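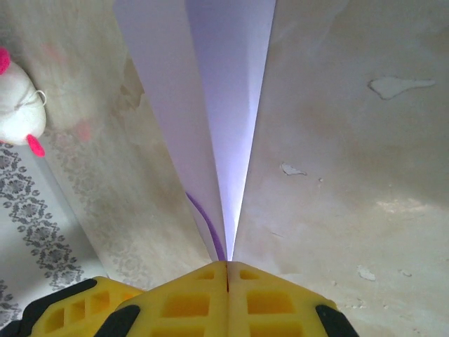
Why does paper remember a fold?

Take any sheet of paper, fold it one time and press the fold with your thumb. Now open it again and try to make it flat. You can rub it with your hand or put it under a heavy book for the whole night. The line will still be there in the morning. We call this line a crease. Today we will look at why it stays.

What is inside paper

Paper looks smooth, but under a magnifying glass it looks more like a bird's nest. It is made of very thin hairs which come from plants, mostly from trees. These hairs are called fibres. They lie across each other in all directions and they hold on to each other where they touch. There is no glue needed for this holding. When the wet fibres dry side by side in the paper mill, they pull close and stick.

If you want to see fibres without a microscope, tear a piece of paper slowly and hold the torn edge against a window. The small fluffy hairs which come out of the edge are the ends of fibres.

What happens when you fold

When you bend paper only a little, the fibres bend too, and after this they spring back. Try it with a page of a book. You turn the page, it makes a curve, and then it lies flat again with no mark.

A fold is a much stronger bend. On the outside of the fold the fibres are pulled. On the inside they are squeezed together. Some of them slide away from their neighbours, some get a kink like a bent drinking straw, and some break. When you open the paper, these fibres cannot go home to their old places. So the paper has a weak line now, and the next time it likes to bend exactly there.

This is very useful! Without creases there would be no envelopes, no cardboard boxes and no paper boats.

Paper has a direction

Machine-made paper has a secret. When it is made, the wet fibres travel on a long moving net, and more of them turn to point the way the net is going. People who work with paper call this direction the grain. Paper folds easily along the grain, and the crease is clean. Across the grain it is more stiff, and the crease can look rough.

You can find the grain by yourself. Cut two strips from the same sheet of thin card, one from the long side and one from the short side. Make them the same size. Hold both strips together at one end, so that the other ends hang in the air. One strip will hang down more than the other. In this strip the grain goes across, from one long edge to the other. In the stiffer strip the grain goes along the length.

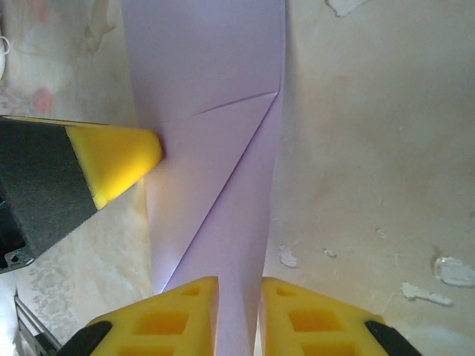
Can a crease be taken away completely?

A crease can be made weaker, but it never goes away fully. If you make the paper a little damp and dry it under a weight, the fibres become soft and the line is harder to find. The fibres which are broken stay broken.

How to make a good crease

My teacher of paper folding, Cuiping Ren, gave me this advice when I was a beginner, and I still follow it.

Work on a hard table. On a carpet or a bed the paper sinks and the fold moves.
Bring the corners or edges together first and hold them there with one hand.
Start pressing in the middle of the fold and go out to one side, then to the other side.
Go over the line again with the back of your fingernail.

Thick paper is more difficult. For birthday cards you can draw a line first with a ruler and an empty ballpoint pen. It is called scoring. The pen squeezes the fibres along the line, and the card then knows where to bend.

How many times can you fold it?

Maybe you have heard that a sheet can be folded in half only seven times. Try it with a page from a newspaper. After one fold you have two layers, after two folds four layers, then eight, then 16. Each fold makes the number double. After seven folds you have 128 layers, as thick as a small book, and it is very hard to bend a book in half with your fingers. With a very long and thin paper it is possible to go further, and people have done it.

Words to remember

Fibre: a very thin hair from a plant.
Crease: the line which stays after a fold.
Grain: the direction in which most fibres point.
Scoring: pressing a line into paper or card before you fold it.

Written by Oksana Kravchuk. Thank you to Jarmo Saarela, who checked the part about paper mills.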